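Cevano two-compartment steel bin, gray

We bought this bin to replace a plastic tote that had split down one corner. It has been in the parts area since September, so this is a review after regular use and not a first impression.

Delivery was fine. The bin came through Trendetti, strapped to a pallet, with one small dent on the outside that I didn't bother to report. There is nothing to assemble. Two people can lift it. Paavo Ikonen and I carried it in from the dock without trouble, but I would not want to do it alone.

It is a plain sheet-metal box split by a metal dividing wall, with a smaller compartment at the back and a larger one in front. The divider does not come out. I knew that when I ordered, but check it if you need the full length for anything. The rear section is where we put the small stuff, and the front takes everything else. The left wall of the front section slopes, and light items slide down toward the middle by themselves. The front wall is low, which saves your back when you are reaching for the last few pieces.

The bare metal floor is the weak point. Ours is covered in pale scratches and cloudy patches, and under overhead light you get bright streaks across it. Clear packaging is hard to spot against that. 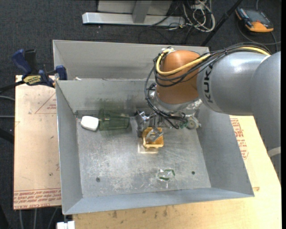 Sofia Economou on the evening shift wanted a dark rubber mat in there, and we tried one from Saarinen for a couple of weeks. It was quieter, but it curled at the corners and small parts got under it. We took it out again. The scratches are only cosmetic so far and I have found no rust.

It is loud. Anything hard dropped in from above makes a real bang.

The top edge of the divider is thin. I would have liked it folded over. We put edge trim on the old Evex bins for the same reason and may do it with this one too.

Cleaning takes a damp rag and a dry one. Dust collects where the divider meets the floor, and a stiff brush gets most of it.

Four stars. I would buy it again for parts and packaging, but not for anything with a finish you care about.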